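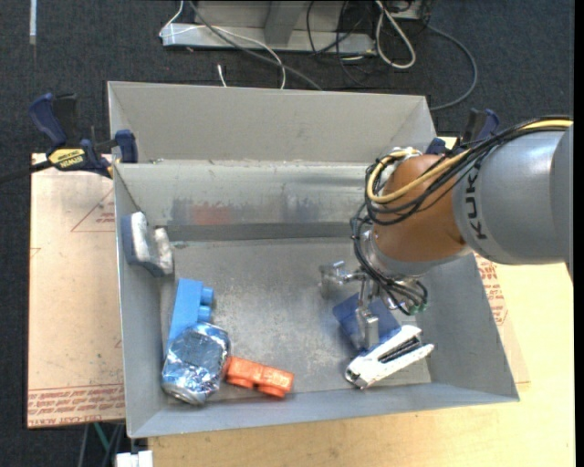

Week 6: Road Salt and Fresh Water

Freshwater Pollution for Non-Majors
Instructor: Berenice Becerra
Lab section: Kristýna Tichý

Reading before lecture: chapter on dissolved solids, up to the box about the Dead Sea, which you may read for pleasure. Bring the Meleck Creek data sheet. If you lost the Meleck Creek data sheet, Kristýna has more, and a look she gives people.

1. Where we are

Last week was nutrients, meaning things that living creatures want too much of. This week is chloride, which very few creatures want much of at all. It has no smell, no color, and no foam. It will not wash up on a beach and get its picture taken with a turtle. As a pollutant it has terrible publicity, and this has worked out nicely for it.

Most of what we cover is plain table salt, sodium chloride, dug out of the ground and spread on roads. Some places use magnesium chloride or calcium chloride for colder days. Those cost more and bring their own problems, but they all have the chloride part in common, so that is the part we follow.

2. Why salt melts ice (the short version)

Ice sitting at its melting point is always losing some molecules to the water film on top of it and gaining others back. Dissolve salt in that film and fewer water molecules rejoin the ice. Melting goes on, refreezing slows, and the balance point moves to a lower temperature. This is freezing point depression. It depends on how many dissolved particles there are, and a salt that splits into more ions gives you more for each unit you throw down.

Two things follow that every snowplow driver knows and a surprising number of homeowners do not.

Salt needs some liquid water to get started. Dry rock salt on dry, very cold ice mostly bounces into the grass.

Salt runs out of usefulness. In the laboratory, a perfect brine stays liquid well below zero Fahrenheit. On a real road, rock salt gets slow below the mid-teens. People respond to this by adding a lot more rock salt. The temperature is unmoved.

3. Where it goes

Chloride is what we call a conservative ion. This has nothing to do with how it votes. It means it does not break down, does not evaporate, barely sticks to soil, and is taken up by plants only in small amounts. Whatever you put down is still around somewhere, and there are only a few somewheres.

Straight runoff. Meltwater goes to the storm drain, and the storm drain goes to the creek. Students who grew up in cities often assume there is a treatment plant in between. In a separate storm sewer system there usually is no such plant, and even if there were, ordinary treatment does not take out chloride.

Soil and groundwater. Some of the brine soaks in beside the road and travels at groundwater speed. It can reach a stream months or years later. Please underline this one. It is the reason a creek can be salty in July.

Ponds and lakes. Salty water is denser than fresh water and sinks. In a deep enough basin it can sit on the bottom and resist the normal spring turnover. No turnover means no oxygen delivered to the bottom, and then you have last week's lecture all over again, in a new costume.

Sodium is less well behaved. It trades places with calcium and magnesium on soil particles, and over time this can wreck the structure of roadside soil. It is also a concern for people on low-sodium diets who drink from shallow wells. When your measured sodium and chloride do not match up the way the formula says they should, ion exchange is the first suspect and your pipetting is the second.

4. The Meleck Creek example

Meleck Creek drains the north side of Sulari, passes under two arterial roads and behind the Fuchs shopping plaza, and empties into the river below the old rail bridge. We use it every year because it is close, shallow, and thoroughly abused.

The data on your sheet come from Zarmeena Satti's master's project. She sampled at 14 sites, from the headwater seep down to the mouth, in winter and again in summer. All values are milligrams of chloride per liter.

Highest winter reading: 1,148, at the culvert behind the plaza, during a thaw.

July reading at the same culvert: 131.

Look at the second number before you get excited about the first. A thaw peak is dramatic and short. The July value was taken in sandals weather, months after anybody had salted anything. The headwater seep, upstream of the roads, runs in the single digits all year. So the summer creek is being fed salty groundwater, and the shallow aquifer is paying out what was deposited over a good many winters.

Questions will come up about the plaza. Its lot was treated that season by a contractor, Trirnaretti, who shared their records with Zarmeena and were decent about it. They put down about 909 tons across all their commercial lots in town. The contract paid them by the ton. I invite you to consider what sort of behavior a contract like that encourages, and whether it takes a villain to produce it.

5. What it does to living things

Freshwater animals spend their lives keeping salt in and water out. Raise the salt outside and that machinery has to work differently, or harder, or it fails.

Zooplankton get hit early. Water fleas (Daphnia) reproduce less at chloride levels well under what it takes to kill a fish. Fewer grazers can mean more algae, so a salty pond may turn green with no added nutrients at all.

Amphibians that breed in roadside pools lay their eggs just as the snowmelt arrives. Eggs cannot leave.

Mayflies tend to drop out before midges and worms do. A stream can look full of life and have lost most of its guest list.

Adult fish are fairly tough, which is unfortunate in one narrow sense: fish kills get phone calls, and missing mayflies do not.

Plants along the road suffer from salt in the soil and from spray on the needles and twigs. White pines browned on one side only, the side toward the traffic, are a good field sign.

Separately, chloride speeds up corrosion of steel, concrete reinforcement, and cars. In the lead-pipe lecture (week 9) we will see that it can also change how water behaves inside plumbing. Economists like this part of the topic, as bridges come with price tags and salamanders do not.

6. What can be done

There is no affordable way to get chloride back out of a creek. Reverse osmosis works and leaves you holding a tank of brine, which you must now put somewhere. See section 3. So nearly all of the real options are about using less.

Pre-wetting. Dampen the rock salt with brine as it leaves the truck. It sticks where it lands and starts to work sooner.

Anti-icing. Spray brine before the storm so the snow does not bond to the pavement. Those thin parallel stripes on the road in the morning are this. Each winter somebody calls the city to report them as a leak.

Calibration. Find out how much your spreader puts out at each setting. Kyriaki Tsoukalas, who gave the guest lecture in this course last year after a long career in public works, said the most common setting she met in the field was "open."

Covered storage. A salt pile under the sky is a salt pile for only so long.

Pavement temperature. Air temperature is what the radio gives you. The pavement may differ by quite a bit, and an infrared sensor on the truck settles the matter.

Shoveling. An ancient technique. Remove the snow first and you have less to melt.

Sand gives traction and melts nothing. It also fills up storm drains and buries stream gravel, so it is a trade and should be described as one in your answers. Beet juice and other sugary additives help brine cling and let you use less salt, but they carry organic matter that uses up oxygen as it decays. Anyone who writes "beet juice is natural" and stops there will get the paper back.

Liability deserves its own paragraph. Private contractors get sued over falls. They do not get sued over Daphnia. Some states have tried limited protection for applicators who complete training and keep records. Glykeria Stefanou's short paper in the course folder lays out the arguments for and against; read it with the footnotes, where she has hidden most of her opinions.

7. For lab

We meet at the footbridge, not at the lab. Wear boots you dislike. Each group gets one conductivity meter and one set of chloride strips, and takes paired readings at every stop on the route.

Conductivity measures all dissolved ions together, so it is a stand-in for chloride and a fairly good one in a salted urban stream. It is a poor one in places with a lot of limestone. Your write-up needs a plot of conductivity against chloride, a fitted line, and one honest paragraph on the points that refuse to sit near it. Do not delete those points. Kristýna has the field sheets and will notice.

Rinse the probe between sites with distilled water. Rinsing it in the creek is a popular alternative.

8. Terms to know

Conservative ion; freezing point depression; brine; separate storm sewer; baseflow; ion exchange; density stratification; turnover; anti-icing versus deicing; specific conductance (and why it is corrected to a standard temperature).

Write-ups are due by noon on the day before the next lab. The drop box is outside my office, under the poster of the lamprey.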